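Notes on transparent objects and the Medve grasping method

The Medve method was developed to address a persistent weakness in tabletop manipulation: depth sensors perform poorly on glass. A clear vessel returns incomplete depth readings, and a tinted one may return readings that are consistent but wrong. The work summarized in this post was carried out at the Lindgate laboratory, using the Erix control software first released in 2020.

The method sets depth aside for the first stage of each grasp. A color image from a fixed camera is used to estimate the outline of the vessel, and the gripper is then directed to a point on the wall below the rim. Depth is consulted only in the last 5 centimeters of the approach. Handles and spouts are labeled separately, as a grasp planned for a plain cylinder will often collide with them.

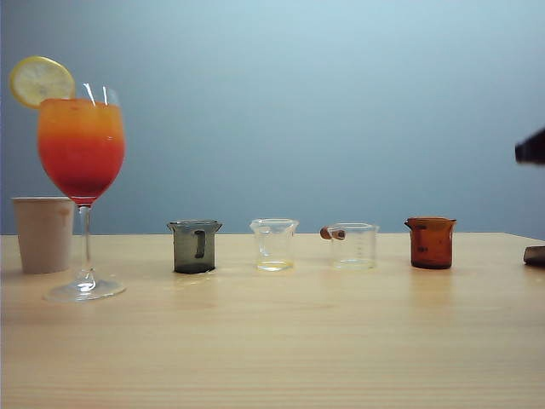
Tabletop with four small beakers, clear and tinted, and a stemmed glass at left.

The training set consisted of 300 demonstrations across 12 table arrangements. Reflections proved to be the main source of error. On a glossy wood surface, a colored vessel leaves a soft patch of its own color beneath it, and early versions of the model extended the outline downward into that patch. Amber glass was affected more than gray. The revised version includes a separate estimate of the table plane, and this removed most of the failures of that type.

Vessels that stand partly behind one another remain difficult. The model tends to merge two outlines where a stem crosses the object behind it - a case that was poorly represented in the demonstrations. Additional arrangements are being prepared with the Trondham group, and testing is expected to resume in December.

Contact: use the message form | Copyright Medve project notes | Back to top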